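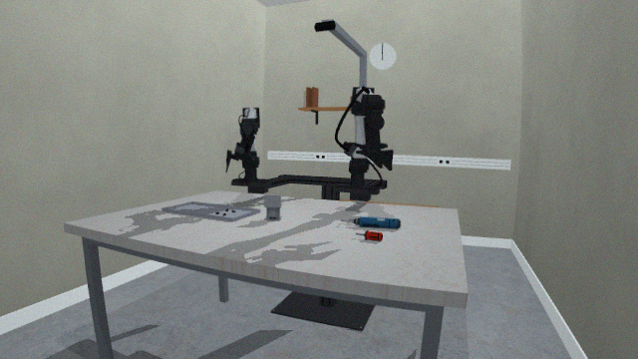

Minutes of the Burside Allotment and Garden Society, November meeting, held in the back room of the Nerkness Hall. The meeting opened at 7.30 pm with Yiğit Altıntaş in the chair. The first matter was the seed swap, and what it should be laid out on. The trestles used last spring sagged in the middle and two of them have since been thrown away. The chair said he would like something with a pale wooden top and grey metal legs, as in the picture, because a light surface makes small seed easier to see when packets are being filled. A square shape would also let people stand on all sides. It was agreed to look for two second-hand ones of that sort before February and to spend no more than £90 on the pair.

Apologies

Apologies were received from the plot holders at 14, 22 and 31, and from the society's auditor.

Minutes of the last meeting

The minutes were read and agreed with one correction. Under "Paths", the words "top gate" should read "bottom gate". The top gate path was finished in the summer and needs nothing doing to it.

Matters arising

The padlock on the bottom gate has been changed. The code was sent round with the rent letters. Anyone who did not get it should ring the secretary and not leave a note on the shed, as the last note gave the old code and could be read from the road.

The dead ash by plot 3 has been looked at by the council's tree officer, who is content for it to come down. The society is waiting for a date. Plots 3 and 4 have been asked to keep their cold frames clear of that side until it is done.

The complaint about bonfire smoke was answered by letter. No reply has come. The rule stays as it is: no fires before dusk and none at all from April to September.

Water

The water bill for the half-year was £600. This was higher than the same period last year and the meeting spent some time on it. The plot holder at 17 thought the dry spell in June explained most of it. Others pointed out that the trough near the compost bays had been overflowing on and off since July, when the ball valve stuck. It was freed twice with a screwdriver and stuck again both times.

A new valve has been priced by Rissanen, the plumbers who did the standpipes, at £100 including the visit. The meeting accepted this. The work will be done before the supply is turned off for the winter. The chair will let them in.

It was asked whether hosepipes should be banned outright. There was support for this and also a fair amount against. Members with plots at the top end said that carrying cans up the slope was not possible for everyone. In the end it was left that hoses may be used with a hand on them, and that a hose found running on its own may be turned off by anybody. This will go on the noticeboard.

Turning off date: to be decided by the chair according to the forecast. Notice will be put on both gates.

Manure

The farm at Nerkness can deliver as before but the driver will no longer come down the lower track after rain, having got stuck there last winter. The load will be tipped on the hard standing by the top gate. Members will need to barrow it from there. One load each side of Christmas was thought enough. Anyone wanting a share is to put their plot number on the sheet in the shed. Shares not moved within three weeks go to whoever wants them.

The plot holder at 26 said the last load had a lot of bindweed in it. The secretary will mention this to the farm.

Vacant plots and waiting list

There are 9 names on the waiting list. Plots 8 and 19B are free. Plot 8 is in good order and will be offered straight away to the person at the head of the list. Plot 19B is mostly bramble. It was suggested that it be let at half rent for the first year, and this was agreed after a vote. The person taking it on should be told plainly about the buried carpet.

Plot 11 has not been worked since the spring. A first letter has been sent. If nothing is heard by the next meeting a second will follow, as set out in the rules.

Shed and tools

The mower has been serviced. It came back with a new blade and a note saying that the air filter was blocked with grass. Users are asked to brush it off before it goes back in. The strimmer is still out of action and the meeting did not think it worth repairing. A replacement from Bruvico was put forward by plot 5, who has one at home and gets on with it well. The chair asked for the price in writing before anyone decides.

The shed roof has been patched with felt at the north corner. The other corner will need the same. There is half a roll left over.

Will whoever has the long-handled loppers please bring them back.

Seed swap

To be held in the main room at Nerkness Hall, doors at 10 am, setting up from 9.15. The hall will be booked for the morning only. Seed should be labelled with the name and the year it was saved. Last time there was a good deal of unlabelled squash, and several people grew things they did not want.

Seed potatoes will be sold by the bag this year and not singly. Orders by the end of the month please. First and second earlies only, unless enough people ask for a maincrop.

Teas: plot 12 has offered to do these again and was thanked. Cakes are welcome on the morning. The urn belongs to the hall and must be emptied afterwards.

Any other business

The hedge along the road side wants cutting before the birds start nesting. A working morning will be arranged for January.

Plot 20 asked whether hens might be kept. The lease does not allow them. Plot 20 asked for the lease to be looked at again and the secretary will bring a copy next time.

A rat has been seen at the compost bays. No cooked food is to go in them.

The meeting closed at 9.05 pm. The next will be in January in the same room, at 7.30 pm.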